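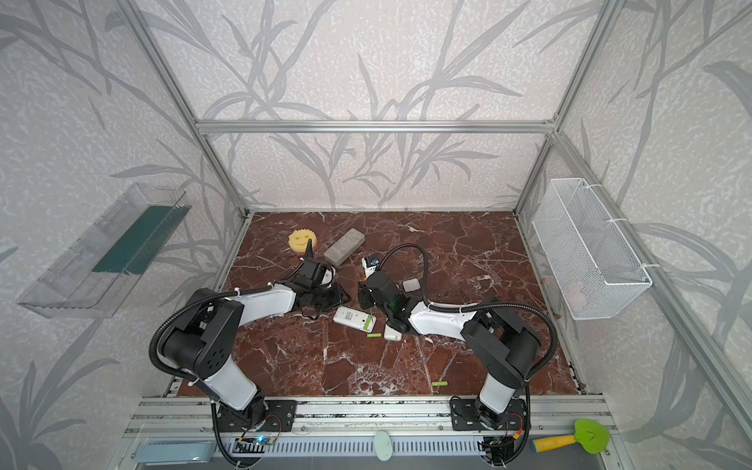

Maarja Kivi

3. Cell layout and maintenance

3.1 Mechanical arrangement

The Daltinton cell is a two-arm bench installation inside an open-fronted enclosure of aluminium extrusion. Both arms are bolted through black base plates to a single front rail, so that any movement of the rail affects the two base frames together. An earlier layout used a separate plinth for each arm and had to be realigned whenever one plinth was knocked. The side posts carry storage only: a transparent tray on the left wall and a wire-mesh basket on the right, the latter held by cable ties so that it can be cut away when the right wall is opened for access.

Cabling to each gripper runs in black corrugated conduit along the outside of the arm. The conduit is left long enough to form a free loop at the shoulder. Shortening it gives a tidier cell, but in our trials the strain was passed to the gripper connector, which then worked free. The slotted trough below the front rail takes the supply and signal lines. The small circuit boards at the bases are kept outside the trough and can be exchanged without lifting its cover.

3.2 Routine checks

The cell is inspected every 100 hours of arm motion. With the supply isolated, the base plate bolts are checked for torque, the rail is wiped down and each conduit is flexed by hand through its full loop. Conduit showing a white crease is replaced at once. The gripper fingers are then closed on a gauge block and the reported opening is compared with the value in the Urnent log. A difference above 2 mm is corrected by re-homing the gripper; if it returns at the next inspection, the drive is removed. Every 200 hours the shoulder housings are also checked for play.

After any work on the rail, both arms are driven to a shared reference point near the centre of the table. The battery task is run 3 times before the cell is released for recording (Figure 2). It was chosen because the cells are small and roll easily, and an error at the base shows up as a missed grasp.
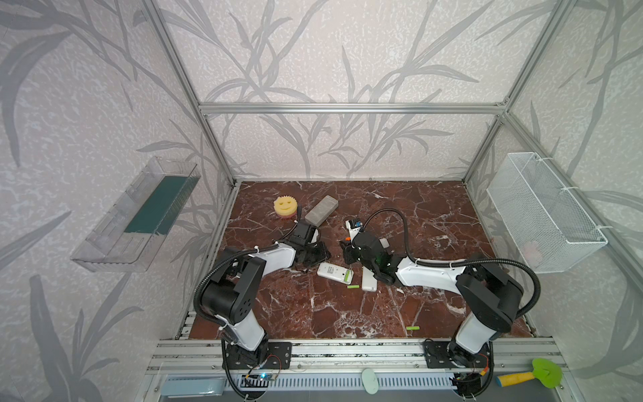

Figure 2. Battery task, remote control and two cylindrical cells on the table.

Chettiar objected, on reading a draft of this section, that a shared rail hides base error, since both arms shift by the same amount and still meet at the reference point. The objection is correct for translation along the rail. A fixed mark on the tabletop has been added to the release check, and each arm must now touch it separately. The same change has been made to the Hikcombe cell.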